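Margaux Texier
2022-12-31

1/ Last evening of the year, and I want to write down what I learned about tiling a small bathroom. I did it in August, in our flat in Nestonholm, and it took me much longer than I told my family. Maybe the thread helps somebody who is also starting from zero.

2/ The room is narrow. You open the door and you have the sink almost in your stomach. My first plan was plain white everywhere, as my mother has in Pons. Then I saw a café floor in black and cream and I could not think about anything else for a week.

3/ First lesson: buy all the tiles at the same time. I bought 300 and was very proud of my calculation. I had to go back for more, and the second boxes were from another batch, a little more yellow. The man in the shop in Dorlow said this is normal. He could have said it the first time!

4/ Second lesson: lay them dry before you open the adhesive. I did this on the bedroom floor for two evenings, and my husband had to walk along the wall like a cat. But I saw that my row would end with a very thin piece beside the door, and I could move everything by half a tile.
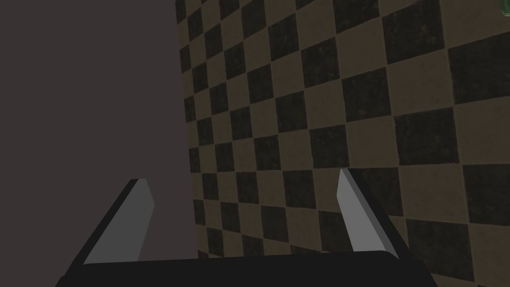
5/ Pattern size is the question I get most. Many people say small tiles make a small room busy, and large ones make it calm. I think it depends more on where you stand. Look along a checkered wall from a steep angle, as with the dark and khaki squares in the picture, and the ones at the left, next to the big gray surface, become small and pressed together. From my door it is the same with the long wall. So I went one size bigger than the shop advised, and I am happy with it.

6/ Contrast. Pure black with pure white was too hard for my eyes in the morning. I chose a very dark gray and a warm cream. Take the samples home and look at them under your own lamp. In the shop all of them looked good.

7/ Grout! I did not know there are so many grays. I took a middle one, number 1010 on the shop's card. Light grout would show every mistake on the dark tiles, and dark grout would make a net on the light ones. Mix a small amount only. My first bucket became hard while I was on the phone with my sister.

8/ Cutting: I borrowed a manual cutter from a neighbor in Kedlow. I broke 11 tiles, nearly all on the first day. Score one time, with steady pressure, and do not go back over the line. For the hole around the pipe I paid a professional and I do not regret it.

9/ What I would change: I started from the corner, and the corner is not straight. In an old building no corner is. Draw a vertical line with a level, in pencil, and follow the line even when it looks wrong next to the door frame.

10/ The silicone around the bath is still not so pretty. I will do it again in the new year, when I have more patience - or when guests come, probably.

11/ If you have a good method for cleaning grout haze from matte tiles, please write it to me. Vinegar was a bad idea. Happy new year to all of you, and wear knee pads.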